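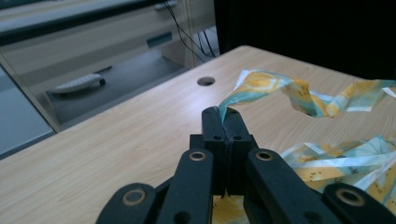
Last changed: July, page version 3

3.2 Preparing printed ribbon for the Stestau bow kit

Read this section before you cut anything. The kit ships with one length of ribbon, 132 inches, folded and not on a spool. Other ribbon can be used if it is thin and soft enough to loop. Wired ribbon is covered in section 3.4.

You need:
Ribbon
Fabric scissors
Tape measure
Clear tape
Cardboard winding card (in the kit envelope)
A clean, flat table

Unfolding the ribbon

1. Wipe the table and let it dry. Satin-like ribbon picks up crumbs and marks easily.

2. Find one end of the ribbon and hold it by the tip. Leave the rest lying in a loose heap on the table.

3. Lift the end slowly and let the loops open. If the ribbon stops, put it down and loosen the heap with your fingers. Do not pull.

4. Turn the ribbon so that the printed side faces up. On the fruit print (teal, white, and mustard yellow), the side with the stronger color is the front.

5. Work toward the other end, taking out twists as you go. Lay the finished part to your left, flat, in wide folds.

Note: A twist that is wound onto the card will leave a crease. Go back and take it out before you continue.

Removing creases

6. Set the iron to its lowest heat, with no steam. Cover the ribbon with a thin cotton cloth.

7. Press each creased part for 3 seconds, then lift the iron. Do not slide it.

CAUTION: Never put the iron directly on the ribbon. The print can smear and the edges may shrink. Test on a short piece first if the ribbon did not come with the kit.

Measuring and cutting

8. Measure 39 inches for each large bow. The full kit length makes three large bows and leaves a piece for tails.

9. Fold clear tape over the ribbon at the cutting mark and cut through the middle of the tape. It keeps the ends from fraying until the bow is tied.

10. Wind each piece onto the card without stretching it. Tuck the end into the slot.

If you bought the Fodia refill pack, the pieces are already cut. Unfold and press them as described, then skip to step 10.

Storage

Keep wound ribbon out of direct sun. The Bemberg storage box holds the card flat with the lid closed. Remove the tape before tying, see section 3.3.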